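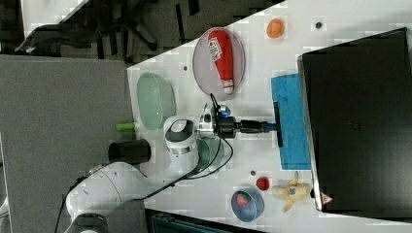 Arm at the table, gripper closed on the black bar beside the blue cloth.

Home | Visits | Checklists | Contact

DEMONSTRATION SAFETY CHECKLIST – VISITOR SIDE
Host: Bisalix, Turkgate site
Date: Jul 11, 2020
Completed by: Sheldon Paquette
Program shown: Orden table clearing

1. Sign-in and briefing before entry
OK. Badge issued at the front desk. The briefing was a slide deck and most of it was sales. One slide on safety, and the presenter talked over it.

2. Visitor line marked on the floor
NOT OK. We were told to "stay back a bit." I asked how far the arm can reach and got two different answers from two people. Put tape down before the next group comes in.

3. Emergency stop within reach of the operator
OK. Shown to us on request. Pressed once at my request with the arm moving, and it stopped. I would like to see that done at the start of every visit without anyone having to ask.

4. Emergency stop within reach of visitors
NOT OK. Host says the operator is always present. He left the room once to take a call. The arm was idle at the time, but it was powered.

5. Work surface suitable for the task
PARTLY. White tabletop with a plate, bowls, a ketchup bottle lying on the plate and some toy-like food. Fine for a demo. I don't accept it as evidence for a real kitchen, which is how it was pitched to us. Ask for a run with full dishes and a wet table.

6. Loose items kept clear of the arm
NOT OK. A black cup was on its side right by the elbow, with a small green cylinder near it. Probably harmless at demo speed. Still, anything close to a joint should be moved before power goes on.

7. Cables secured
COMMENT. One cable hangs in a long loop under the wrist end and swings out to the side. I was told it needs the slack – maybe so, but a loop that size can hook a cup handle. Rastogi raised the same point after their visit in April and I see no written reply.

8. Speed and force limits stated
NOT OK. "Collaborative" is a word on a brochure. I asked for the limits in writing. Still waiting.

9. Maintenance record available
PARTLY. Log shows 400 hours. Service interval is given as 2,000 on one sheet and 4,000 on another. Somebody needs to pick one.

10. Furniture clear of the walkway
COMMENT. Office chair behind the table. Push it in or take it out.

Result: 3 items to be closed before we send more staff – 2, 4 and 8. The rest can follow by email. No recommendation on purchase from me at this stage.

S. Paquette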